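August 9, 2018

Renewal packets for the Clatcombe account went out at 8:40. The general liability form is unchanged. The carrier moved the property deductible from $100 to $595 per occurrence, and the insured has to initial the change on page 3. Zoila Yupanqui called twice to ask if the initials could be electronic. They can, but the form has to be re-sent through the portal, so I re-sent it.

Spent the rest of the morning on the Wollano book. Two certificates listed the wrong additional insured. Tâm Cao had keyed them from the old lease. Corrected both, logged the error, no claim activity on either. The errors and omissions log now has an entry for August, which it did not have yesterday.

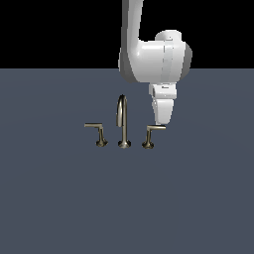 Faucet set and white arm, rendered.

Lunch at the desk. Mỹ Khương wants the producer agreement rewritten before November so that commission on a lapsed and reinstated policy follows the original writing date. I would use the reinstatement date -- it matches how the carrier pays us. Left a note in the draft and did not argue it further.

Late afternoon: bank reconciliation on the premium trust account. Out by one return premium, posted to operating by mistake. Moved it back and printed the ledger for the file.

Still open: loss runs for Gunavine, requested again. Cúc Mạc's license renewal, continuing education hours not yet showing on the state site. Check both tomorrow before the carrier call.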